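Gripper comparison: frequently asked questions
Plerkdale hand-held tools, Lau and Grumari fingers
Print this page | E-mail this page
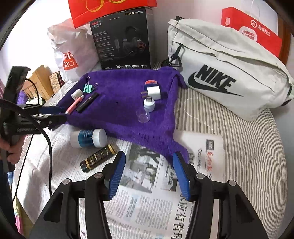 Most of the mail we get is about the fingers, so they come first. We compared two finger sets on the same hand-held body: the Lau, which is stiff, and the Grumari, which gives a little under load. Both are tried on ordinary household things laid out close together, such as a pen, a binder clip, a USB charger and a small clear plastic cup on a crumpled towel. A soft, uneven surface is harder than a bare bench, and the rubber padding on the fingers matters more there.

Which finger set should I start with?
The Grumari, unless you mainly handle small metal parts. It is more forgiving if your approach angle is off. The Lau closes more squarely and is better on clips and keys.

How many grasps is the comparison based on?
3465 in all. The Lau set did 949 of them in the first round, before we changed the closing speed, and those are listed separately in the results table. Please don't add them to the second-round figures.

Why do pens give so much trouble?
A pen lying diagonally tends to roll when one finger touches it before the other. Turn the wrist so that the fingers close across the barrel – not along it – and come down slowly. A pen resting in a fold of cloth usually stays put, but the cloth may come up with it. We score that as a miss.

Can I use the tool on a bed or sofa?
Yes. Keep the fingertips a few millimetres above the surface until you are ready to close. On a mattress it is easy to press down too far without noticing, and the recorded height will then be wrong by the depth of the dent.

Do I need to recalibrate after changing fingers?
Yes, every time, even when swapping like for like. It takes two minutes. Open fully, close fully, then hold closed until the controller beeps.

How long do the pads last?
We change them at 3000 closings. Melur Sumampouw ran one Lau pair past that and saw the edge begin to lift at 2844 on the left finger, so check yours earlier if you work on rough materials. Wipe them with a barely damp cloth. Solvent makes them shiny and they lose grip.

Does the camera have to be the one supplied?
No, but the Stulalcombe mount only takes bodies up to 70 mm wide. If you fit your own, leave slack in the cable so that it does not pull when you turn your wrist.

Will results from the hand tool carry over to an arm?
Partly. The finger ranking stayed the same on our bench arm, though the gap was smaller. Alvar Granström is repeating the cup and charger trials at a slower arm speed and we will add the figures in February.

Can I send in my own results?
Please do. Tell us the finger set, closing speed and surface, and include the failed grasps.

Contact: Plerkdale support desk | © Plerkdale | Back to top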